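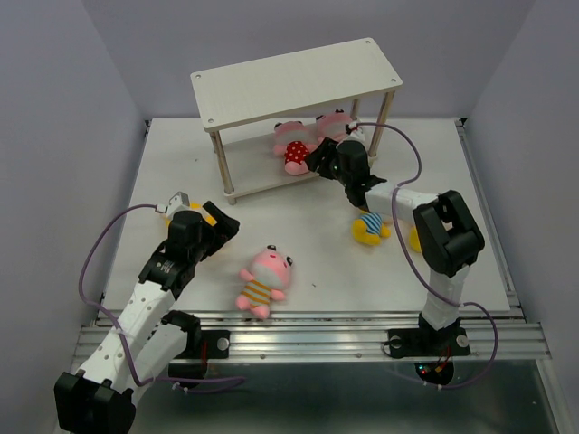 The two-arm cell at Marnora, with the right gripper inside the lower tier of the shelf.

Diary of the Manipulation Group, May

Work this week was given over to the soft-object trials, and in particular to the question left open at the last review: whether the arms can be taught to judge reach under a low shelf from demonstrations gathered on the open table. The group had expected that they could. The result so far is that they can do so in part, and the part that fails is now better understood than it was.

The method should be set down for colleagues at Hunport, who will be repeating it. An operator guides both arms through a task while the joint positions and the camera views are recorded together. The policy is then trained on those recordings and run without the operator. In the present series we trained on 1,000 demonstrations, nearly all of them made with the plush toys lying on the tabletop. A further 100 were made with toys on the lower board of the small white shelf. Those were held back at first and added only for the second round of training.

Plush toys were chosen by Osian Parry in preference to the blocks used last year. A block is either held or not held. A toy in a striped shirt may be held by the shirt, by an arm or by a fold of the body, and each of these behaves differently once the arm begins to lift. Mr Parry has argued for some time that our earlier success rates flattered the method, and the group now accepts this. The Bevan scoring sheet has been changed so that the part of the toy grasped is written down for every trial.

In the first round the policy did well on the open table and poorly at the shelf. The usual fault was one of height. The forearm approached as though the top board were absent, and the safety stop was called before contact. After the shelf demonstrations were added, the right arm learned to come in low and level from the side. Contact with the top board became uncommon. Choosing between two toys lying close together on the lower board remains unreliable, most of all when one of them is partly behind the other. In several of these trials the fingers closed between the two and came away with neither.

Iestyn Voyle holds that this is a matter of viewpoint and that the fixed camera sees too little under the top board. He proposes to give more weight to the wrist view once the gripper has passed the shelf leg. Mr Parry would prefer to collect more demonstrations with crowded shelves before altering the model. It was agreed that the two changes should be tested separately, in that order, so that any gain can be properly assigned. I have asked that the toys be laid out from the printed placement list and not by eye, as placement by hand had begun to favour the middle of the board.

A word on the left arm. It was meant to clear toys from the table while the right arm attended to the shelf, and for the greater part of the series it has done so. There remains a habit of waiting with the gripper open above a toy for longer than the operators ever did. Mr Voyle timed the longest of these pauses at over 2 minutes. The cause has not been found. The recordings have been sent to Grestham for a second opinion, and no change will be made to the left arm until they reply.

The cell ran again on Sunday afternoon to finish the held-over trials. Scoring sheets are complete except for the last batch, which Mr Voyle has still to sign. Cable ties to be reordered. The next round begins with the new placement list, shelf trials first.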